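Operating Practice Diary, Grorerer Outdoor Mobility Program
Entry for 2025-12-13
Kept by Priya Halvorsen, Standards Officer

Purpose of today's entry

Review of the draft walkway rules against supervised running on the concrete walk. The draft is the one circulated by Duncombe, with the changes requested by Fontana entered in the margin. I was asked to note where the wording holds and where an operator would be left to guess.

Rule 3, right of way

The draft states that the robot "shall yield to pedestrians." I have written against this line that it is too narrow for a shared walk. A quad bike was on the pavement ahead of the robot, near the lawn side, with the rider low over the handlebars. Nothing in the present text tells an operator what to do about a motor vehicle on a footway. Proposed wording: the robot yields to any person, whether on foot, on a cycle or on a motor vehicle, and the operator does not try to judge who has the better claim to the path.

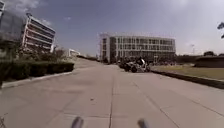
Rule 4, stopping distance and speed

The draft gives a stopping distance of 200 centimeters at walking pace. Clelledetti asked for 400 on open ground. I support the larger figure wherever the walk is shared with wheeled traffic, and have entered it so. The smaller figure may stay for indoor corridors, which are covered in a separate part of the manual.

The operator is to call "holding" aloud before the stop command is given. Two of us disagreed on this point. My own view is that the call should remain, as the safety observer cannot be expected to read the operator's hands.

Rule 6, crossing traffic

Cyclists are mentioned once in the draft, under "other users," and deserve their own paragraph. A cycle on an open slab area is not bound to any lane and may pass on either side. The operator should therefore hold position until the rider is clear, and should not steer to make room. A robot that moves aside is harder for a rider to predict than one that stands still. I have asked that this sentence be kept in the final text in plain words.
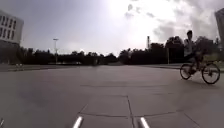 Cyclist on the open paving, right of the robot's heading. Refer to Rule 6.

Rule 8, light and glare

The draft is silent on bright sky. I propose that the observer's report record glare as a condition in its own right, separate from cloud cover. Fontana may object to the extra line on the form. The form has room for it.

Matters carried forward

Rule 9, on who may end a session, was not reached. The draft names the operator only. I will propose that the observer hold the same authority, without having to state a reason at the time. Clean copy of Rules 3, 4 and 6 to go to Duncombe on Monday, with the margin notes attached.

P. Halvorsen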